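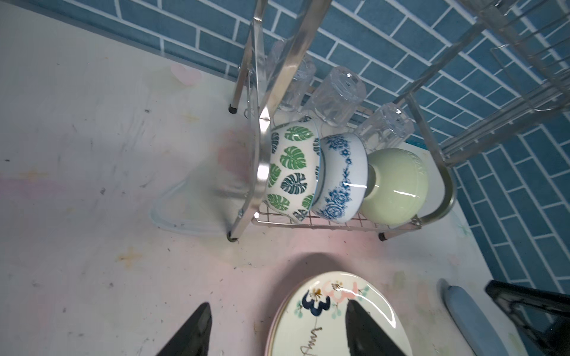
Brerkow – a two-arm dish-handling build from the shared workshop at Ellstead. This folder holds 601 episodes of bowls, plates and cups around a small drying rack, with wrist and fixed camera views. Episodes run at most 69 seconds.

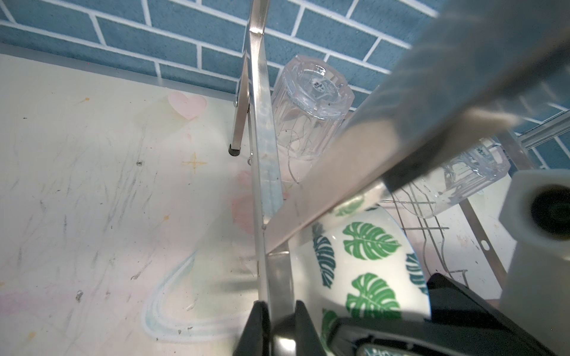
Can I train on one arm only?
Use the files ending in _left or _right. Both arms share a clock, so timestamps line up.

Calibration files are in /calib, redone in May after 9 screws on the rail were replaced.

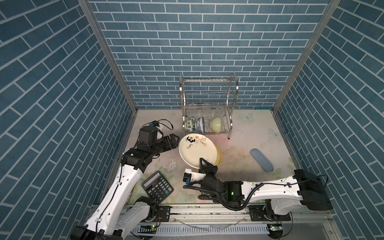 Dagný Ketilsson writes that the right arm needs its wrist offset loaded first – see offsets.txt.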